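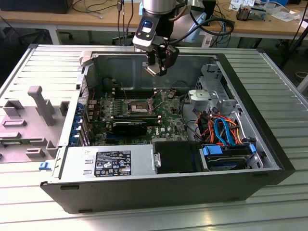 8 de outubro de 2020
Por Suporte de Campo, Zumwood

Chamado 1655
Cliente: Clokonik, unidade Clemville
Equipamento: célula de desmontagem de computadores, braço com garra de dois dedos
Assunto: braço para acima do gabinete durante a demonstração e não retoma
Prioridade: alta (visita aberta ao público)
Situação: resolvido, com pendências

Relato do cliente

Durante o ensaio para a visita, o braço desce sobre o gabinete aberto, chega à altura de aproximação da placa-mãe e para. O painel mostra "posição não confirmada". Não há alarme de colisão nem de força. Se o operador confirma a mensagem, o braço sobe, volta ao ponto de espera, desce de novo e para na mesma altura. Com o gabinete de teste antigo, o que foi usado na demonstração de junho, o problema não aparece. A visita tem uma turma de até 30 pessoas e o roteiro prevê a desmontagem ao vivo, com retirada de peças da placa e do disco rígido.

Verificação inicial

Conferida a alimentação da garra. O indicador azul está aceso, comunicação normal, sem perda de pacotes no registro do controlador. Abertura e fechamento manuais pelo painel funcionam. Ar condicionado e iluminação da sala estavam como no dia do ensaio, segundo o operador.

Baixado o registro da célula. Constam 194 ciclos desde a última calibração. O limite recomendado no nosso procedimento interno é maior do que isso, então a calibração não estava vencida.

Pedido ao operador que repetisse a descida em velocidade reduzida. Parada no mesmo ponto. Repetido com a garra aberta e com a garra fechada, sem diferença.

Primeira hipótese: cabo do punho

O cabo preto que sai do punho faz uma volta larga para o lado. Suspeitei que estivesse puxando a garra no fim da descida e alterando a leitura de força. Afastei o cabo, prendi provisoriamente e repeti. Mesmo resultado. Voltei o cabo à posição original, porque preso daquele jeito ele limitava a rotação. Hipótese descartada.

Segunda hipótese: altura do gabinete

O gabinete fica deitado de lado, direto sobre a mesa de alumínio canelado, com o interior para cima. O modelo cadastrado na receita é o de junho, mais baixo. Medi a diferença e corrigi a altura da superfície de referência. O braço passou a parar mais acima, como era de esperar, com a mesma mensagem. A correção fica, pois o valor anterior estava errado, mas não era a causa.

Terceira hipótese: referência visual

A receita usa o soquete do processador como ponto de referência para localizar o resto da placa. Revi a imagem de referência gravada na receita. Ela foi feita com a trava metálica do soquete abaixada e o processador no lugar. No gabinete da visita o processador já foi retirado e a trava está levantada, com os contatos expostos. O sistema procura um retângulo de metal, encontra outra coisa, e a nota de confiança fica abaixo do mínimo. Daí a mensagem.

Para confirmar, abaixei a trava com a célula bloqueada e rodei uma descida. O braço passou da altura de aproximação sem parar. Levantei a trava e rodei outra vez. Parou. Causa identificada.

Correção aplicada

Gravada uma segunda imagem de referência, com o soquete vazio e a trava levantada. A receita agora aceita as duas. Incluí também a fileira de slots de memória como referência secundária, que muda pouco de um estado para o outro e tem bom contraste com o verde da placa.

Tempo para gravar e validar: 4 minutos por imagem, com o operador ao painel. Anotei o passo a passo no procedimento da célula para que a equipe de Clemville possa repetir sem abrir chamado.

Depois da gravação, rodamos o roteiro completo sem contato com as peças, só os movimentos: memória, placa gráfica, gaveta do disco. Sem paradas. Em seguida, um ensaio com preensão no trilho azul do disco. A garra fechou e abriu corretamente. Não tentamos puxar o disco nesse ensaio, pois os cabos ainda estavam ligados e o roteiro manda soltá-los à mão antes.

Observações durante a visita

O operador pediu que o suporte acompanhasse o primeiro grupo. Registro o que ocorreu:

- Descida sobre a placa-mãe sem parada.
- Houve uma parada de segurança no começo, acionada pelo botão. Um visitante tinha passado da faixa no piso. Retomada normal depois que ele voltou.
- Na placa gráfica, a garra escorregou na primeira preensão e acertou na segunda. A borda é estreita e o ponto de pega da receita fica perto demais da extremidade. Alterei o ponto em direção ao centro depois que o grupo saiu.
- A retirada do disco foi pulada a pedido do cliente, por falta de tempo. O guia explicou essa parte falando.
- Perguntaram se o braço reconhece qualquer marca de computador. Respondi que cada modelo precisa de receita própria, e que nesta célula estão cadastrados o de junho e o atual, da Dell.

Pendências

1. A peça plástica cinza que fica à esquerda do gabinete está dentro da área de trabalho do braço. Não houve contato, mas o trajeto de saída passa perto. O cliente vai definir um lugar fixo para as peças removidas e mandar as medidas. Até lá, usar a receita com saída alta.

2. Cabos pendentes na bancada de madeira ao fundo. Fora do alcance do braço, porém no caminho de quem precisa chegar à parte de trás da célula. Recomendado prender.

3. O tripé ao lado da mesa não consta no desenho de segurança. Se for permanente, incluir. Se for só para as visitas, marcar a posição no piso.

4. A mensagem "posição não confirmada" não diz qual referência falhou. Aberto pedido de melhoria para a equipe do software Cha. O texto sugerido inclui o nome da referência e a nota obtida.

Resposta do cliente

"Os outros grupos correram bem. A placa gráfica saiu na primeira tentativa com o ponto novo. Tivemos a mensagem mais uma vez, quando o gabinete foi recolocado torto depois do intervalo, e resolvemos alinhando de novo com a borda da mesa. Pode fechar o chamado e manter as pendências em aberto. As medidas do suporte de peças seguem por e-mail."

Fechamento

Chamado encerrado com a concordância do cliente. Receita anterior salva na pasta de cópias do controlador, com a altura antiga. Não restaurar sem corrigir esse valor. Pendências 1 e 3 aguardam o cliente, a 2 foi passada à manutenção da unidade e a 4 segue no pedido de melhoria.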